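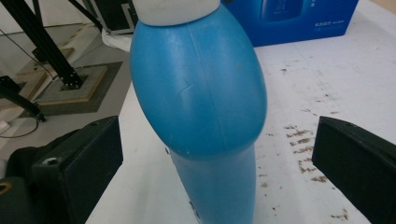 Babatunde Usman reckons the old README answered every question except the one he had, namely whether he could sort the hints by what got spilled as well as by what it got spilled on. Fair enough, Babatunde, and yes you can now. The stain and the fabric used to live together in one untidy column and they've been given one each. More on that under Columns.

Kandport Household Hints
README and data card

What you've got

A transcription of the readers' hints column from the Kandport neighbourhood newsletter, covering laundry, stains, ovens, drains, windows, mildew and all the other jobs people have strong feelings about. There are 1,324 hints, one to a row, sorted into 22 topics. Most are a sentence or two long. A few are closer to a letter, and one wanders off into a wedding at Clirnby for several paragraphs before it gets to the candle wax (I've left it whole, because I couldn't bear to trim it).

I started typing these up for my own use, after my mother-in-law's clippings folder finally gave up at the spine, and then other people began handing me theirs. It grew from there. If you've come for the history of the newsletter itself you'll want the library's local room, which has a much better run than I do.

Files

hints.csv is the main table.
topics.csv lists the topics with a short note on what went where.
names_of_things.csv matches old or local names for products and fabrics to the ones you'd see in a shop today.
corrections.txt is a running list of fixes, newest at the top.
The scans folder holds over 90 pages, saved as they came off the scanner, with crooked edges and biro marks intact.

The CSVs are plain UTF-8 with commas between the fields and double quotes around the text. If you open them in Dristar, choose "import" and set the encoding yourself, otherwise the ă in Tăng turns to soup.

Columns in hints.csv

There are nine.

hint_id: a number that never gets reused, even when a row is withdrawn.
page: the scan the hint was typed from.
topic: matches topics.csv.
stain: what got spilled, smeared or grown. Blank if the hint isn't about a stain.
fabric: what it landed on, and this includes carpet, tile and upholstery, so the column name is a bit of a fib. I kept it short for typing's sake.
text: the hint as printed.
ingredients: everything the hint asks for, separated by semicolons.
signed: the initials or pen name printed underneath, where there was one.
caution: see the next section, please.

Please read this bit before trying anything

These are old hints from ordinary households. They're lovely to read and a fair number of them work a treat, but some are a bad idea, and a handful are properly dangerous. The caution column has three possible values. "None" means I didn't spot a problem. "Check" means test a hidden patch, open a window, or both. "No" means don't do it at all.

The ones marked "no" are mostly bleach mixed with something it should never meet, such as ammonia or vinegar. There's also some cheerful advice about petrol and greasy overalls. I thought long and hard about leaving these out, and Titilayo Ekwueme talked me into keeping them with a clear mark, on the grounds that a record of what people did at home ought to include the frightening parts. If you're building anything that shows hints to the public, a recipe-style page or a daily hint or whatever you like, filter on caution first. I'm no chemist, and "none" in that column is only my opinion. The label on whatever you've bought outranks anything in this file.

How it was typed

By hand, at the kitchen table, mostly after tea. I did try running text recognition over the scans, and it coped well enough with the later pages, but the early ones were duplicated on a machine that bled purple, and fixing the results took longer than starting from scratch. Titilayo then read the lot against the scans and marked what I'd got wrong. Thank you, Titilayo, and sorry about "starch" and "search".

Spelling is as printed. So you'll find methylated spirit, metho and meths, all for the same stuff, and borax with and without its x. Use names_of_things.csv if you want to join them up. Where a word couldn't be read I've put [unclear], and where I've guessed there's a question mark straight after it.

Ounces, cups and "a good slosh" are untouched. I did begin a column converting everything to metric and gave up at "enough to cover the sock".

What's been left out

Full names and street addresses have been removed from the text, though initials and pen names stay. The advertisements are gone too, apart from the one for Tăng Dry Cleaning, which was printed as a hint (red wine, wool, bring it to us) and so counts as one by my rules.

Known gaps and lopsidedness

Winter issues are thinner than summer ones. I don't know if fewer were printed or fewer were kept.
Laundry is by far the biggest topic, and within laundry it's collars, collars, collars.
Some hints were printed again years later with tiny changes. I've kept every printing as its own row, so please don't treat a repeated hint as proof that lots of people swore by it.
The people who wrote in were the people who enjoyed writing in. You can't use this to say how Kandport as a whole did its washing.
Soap advice assumes our water, which is hard. If yours is soft you'll want less of everything.

Using it

Help yourself, for teaching, cooking up a little website, language research, a quilt guild newsletter, anything of that sort. Please mention Kandport Household Hints somewhere, and keep the caution column with the hints if you pass them on. The same goes for the scans, which the newsletter has kindly agreed to.

Fixes and additions

If you spot a mistake, send me the hint_id and what you think it should say, and I'll check it against the page. If you've got clippings of your own I'd be thrilled to see them, even single ones, even stained ones. A photo taken flat in good daylight is fine. I usually get to my messages after nine in the evening, so don't worry if you've had no answer by lunch.

Still to do: the topic called "odds and ends" needs splitting up, and somebody's hint about piano keys has ended up under ovens.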